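3.2 Mobilier de rangement et répartition des objets

La typologie retenue distingue les rangements fermés (tiroirs, petits meubles à caisson) et les rangements ouverts (corbeilles, râteliers, arbres à tasses). Cette distinction reprend celle de Mertens, à une réserve près : les supports qui imposent une orientation à l'objet - râtelier à assiettes, patère - sont codés à part, sous l'étiquette « support orientant ». Le corpus Bika comprend 756 relevés de plans de travail, dont 107 comportent au moins un tiroir ouvert. Les relevés où le contenu du tiroir n'était pas lisible ont été écartés de l'analyse du remplissage (17 cas).

Pour chaque relevé, le codage porte sur le type de contenant, la catégorie de l'objet et la visibilité de celui-ci depuis le bord de la table. Les denrées conditionnées et les denrées en vrac reçoivent des codes séparés. Un même plan de travail peut associer plusieurs régimes de rangement, comme le montre la figure 4. 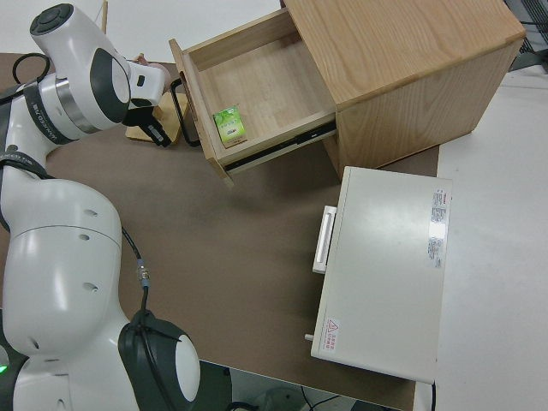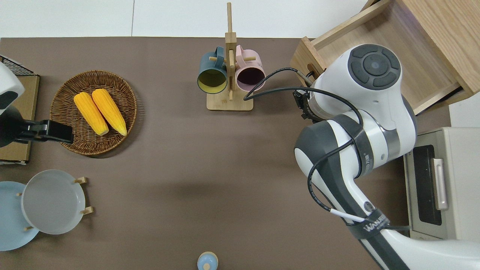

Figure 4. Rangement fermé et rangement ouvert sur un même plan de travail. Première vue : sachet vert dans le tiroir ouvert d'un meuble en bois clair. Seconde vue : épis de maïs en corbeille tressée, tasses suspendues, assiettes dans la zone du râtelier.

Au total, 1685 objets ont été codés. Le désaccord entre codeurs se concentre sur les contenants peu profonds, que la grille Stavik assimile à des plateaux et la grille Pinus à des corbeilles. Nous avons suivi la seconde, dont le critère - présence d'un rebord continu - s'applique sans mesure de hauteur. Les objets posés à même la table sont traités en 3.3.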